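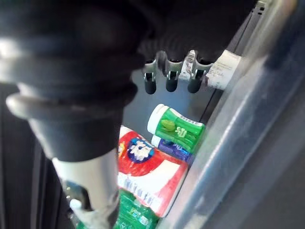 Couldn't the thing just be told what a bottle is and left to get on with it, a shopper in Wurville wanted to know, and how many times does anybody need to be shown how to pick up candy?

The answer to the second part, as of this release, is 758.

News | Projects | Careers | Press | Contact

ROSSER OPENS ITS SHELF-PICKING COLLECTION, MISTAKES INCLUDED

WURVILLE, 2021-01-01. Rosser, a maker of software for small warehouse and retail robots, today announced the first release of Vustley, a set of recorded examples intended to teach a robot arm to take ordinary merchandise off an ordinary shelf. The release contains 758 recordings of a person steering the arm through one pick apiece. In 269 of them, the pick does not come off. Rosser has left those in on purpose, and would like it noted that it could have left them out.

The recordings were made at Plestside, the company's practice store on the east side of Wurville. Plestside has aisles, price labels, shelf dividers and a door that sticks. It has no cash register, a fact that continues to disappoint people who come in from the bus stop. The shelves are stocked with candy, gum, snacks and small household goods, in the sort of packaging that was designed to catch a shopper's eye and has much the same effect on a camera.

How an example is made

Each recording begins with an operator standing a few steps from the shelf and holding a pair of hand controls. The operator moves a hand and the arm moves with it, after a short delay that everyone says they get used to. A small camera near the gripper records what the arm would see if it were working alone. The software saves the video together with the position of every joint and the opening of the gripper, and when the item is clear of the shelf, or on the floor, the operator presses a pedal and the example is over.

Then the item goes back and the operator does it again. Between recordings, someone rearranges the shelf. The instructions for this step ran to two pages in the first draft and have since been cut to a line: "Leave it the way a shopper would." Bottles go on their sides. Packages lean on other packages. A container ends up under another container with just its cap showing. Operators who keep a tidy kitchen were found to need some coaching.

Sessions last 60 minutes, followed by a break. Longer sessions were tried in November and abandoned after a review of the footage showed operators becoming short with the gum.

What is on the shelf

The Vustley release covers 77 products. Rosser picked them for variety in shape, finish and willingness to cooperate. Rigid boxes are well represented, mostly so that the system has something to feel good about. Cylinders make up the largest group and cause the most trouble, being inclined to roll when nudged and to keep rolling until they meet a divider. Glossy wrappers reflect the lights. Clear plastic dividers are a problem of their own, as the depth sensor on the arm sometimes reports that they are there, sometimes that they are somewhere else, and on one memorable afternoon that they had become part of a bag of rice crackers.

Many of the products carry lettering in more than one script. The learning system is not asked to read any of it. It is asked to learn where a thing begins and ends, which side of it can be reached, and what is likely to fall over if it is pulled. People manage this before they can read too, usually at a height convenient for the bottom shelf.

Display hardware has stayed in place throughout. Hooks, brackets and pegs hang in the way in a real store, so they hang in the way at Plestside. An early proposal to take them down for the first round of recording was turned down by the team that would have had to put them back up.

Why the failures are in there

Most collections of this kind are trimmed before release. An operator fumbles, the file is deleted, and the robot grows up believing that every hand that reaches for a bottle comes back with one. Rosser trained its first model on a trimmed set and was pleased with it until it missed a package by the width of a finger, closed on nothing, and carried the nothing to the basket with great care. It then went back for another.

"It had never seen anybody miss," the company's collection team said in a written statement. "We had seen quite a lot of it and thrown it all away."

For Vustley, each of the 269 unsuccessful picks has been kept at full length and tagged with what went wrong. The tags are plain: slipped, blocked, wrong item, knocked over, operator gave up. A further tag, "unclear," is used when two reviewers have watched the same clip several times and are no longer speaking about it. The failed picks are often followed by a second attempt in the same recording, and Rosser expects these recoveries to be the most useful part of the release. They are certainly the most watchable.

A model trained on the full set now notices an empty gripper more often than the old one did, and backs off to try again. Rosser is not publishing a success rate at this time. The testing was done on Plestside's own shelves, by the people who arranged them, and the company feels that any number obtained that way should be allowed to stay at home for a while.

What it does not do

Vustley will not stock a store, run a store, or replace the person in a store who knows where the batteries are. The recordings cover one arm, one style of gripper and one job. They contain no bottles full enough to burst, no glass and no eggs. Eggs were discussed. The cleaning budget was then discussed.

The collection is also slow to build, and Rosser makes no claim to have fixed that. A good operator completes a pick in well under a minute, but putting the item back, rearranging the shelf, checking the cameras and writing the label takes about four times as long as the pick does. Suggestions from the public have included making the robot put the items back itself. The company has thanked the public and pointed out that this would need a collection.

Operators are paid by the hour and never by the pick. Under an earlier arrangement they were paid a small bonus for each successful recording, and the shelf began to fill with nice square boxes.

Availability

The release is free for teaching and research use. Laboratories and schools can request a copy from Rosser's office in Wurville, and should mention how they plan to store it, as video from several cameras takes up more room than people expect and the office has run out of spare drives to lend. Commercial users are asked to get in touch before downloading. Each recording comes with its video, its arm and gripper data, a short text label and, where it applies, the tag saying what went wrong. Faces and voices have been removed. This affected fewer clips than planned for the faces and a good many more for the voices, most of them recorded near the end of a session.

A second round of collection at Plestside is planned. It will add deeper shelves, a second style of gripper and items hung on pegs, which the first round mostly worked underneath. Rosser is also looking for part-time operators in the Wurville area. No background in robotics is needed. Applicants should have steady hands, reasonable eyesight and some tolerance for picking up the same green bottle after lunch that they picked up before it. Experience with claw machines may be listed on the application, though it has not so far made much difference.

Visits to Plestside can be arranged through the press office. Visitors are welcome to handle the stock and put it back wherever they like. The candy is not for sale, and much of it has been dropped.

About Rosser

Rosser writes software that helps small robots handle everyday objects. The company is based in Wurville, where it also operates the Plestside practice store. Vustley is its first public collection of examples.

Press inquiries: Rosser press office, Wurville. For the sticking door at Plestside, please push.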